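About Clovstead

Clovstead is a small language school for adults. We teach English and Finnish in the evenings, and on Saturday we have a morning group for people who work late during the week.

The school was started by Ileana Anghel and Minttu Hirvonen, who met as students in the same beginner course and were both quite bad at it. They wished for a place where a person can make mistakes without feeling ashamed, and so they opened one.

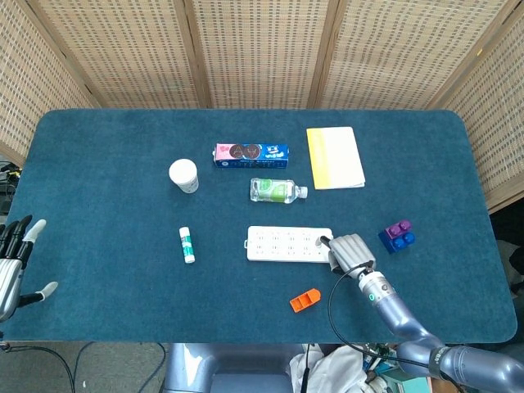
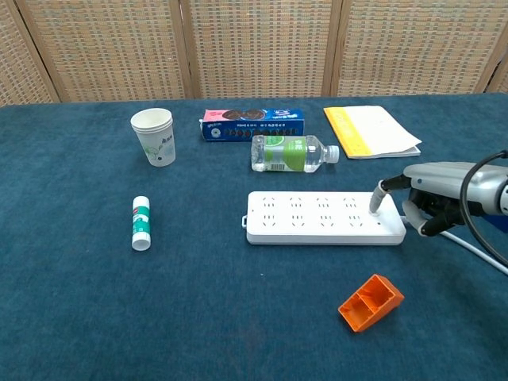
In the first year we had 2 classrooms and one kettle. Today we have 70 learners in each term, and our library has 1,664 books, most of them given to us by former students. The books are free to borrow. Please write your name in the green notebook near the door when you take one.

Our teachers are Minttu Hirvonen (Finnish, all levels), Si-eun Yoo (English for beginners) and Hugo Sepúlveda (English conversation and writing). Ileana Anghel does not teach anymore, but she answers the phone and makes the timetable, and she will talk with you before you join so that we can find you the correct group. This talk takes twenty minutes and there is no test on paper.

We keep the groups small. In each lesson we speak first and open the book later. Homework is given every week, and we do ask you to do it.

We do not prepare learners for official exams. If you need this, we can tell you which schools in town are good for it.

Our rooms are on the second floor, above the Jitaru bakery. The entrance is from the yard and the elevator works. The office is open from 3 p.m. until the last lesson finishes. In December we close for two weeks.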